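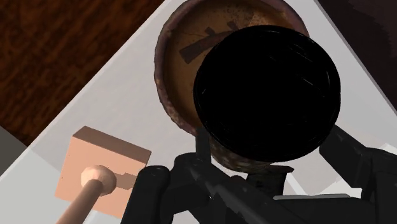

Elsa Forsberg

Chapter 3
Why Old Things Sell

I bought my first piece of secondhand junk in February, from a shop called Ternel, and I paid way too much for it (20 dollars, for a tin with no lid!). I've been curious about prices ever since. My grandmother would have thrown that tin out, and there I was, thrilled to carry it home.

So this chapter is about what people will pay for wear. In Chapter 2 we looked at supply, and you'll need that again, so go back if the curves are still fuzzy. I'll wait.

Rust, chips and faded paint usually pull a price down. Sometimes they push it up, and I want you to be able to say when. We'll use the sales list from Boström, all 443 lots of it, and it's messier than I'd like.

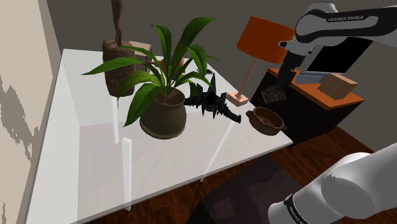
Marit Nygård read a draft and told me that I was mixing up price and value again, and that a buyer who overpays once hasn't set a market. Fair enough! We'll start with her objection, then, and get to the list after it.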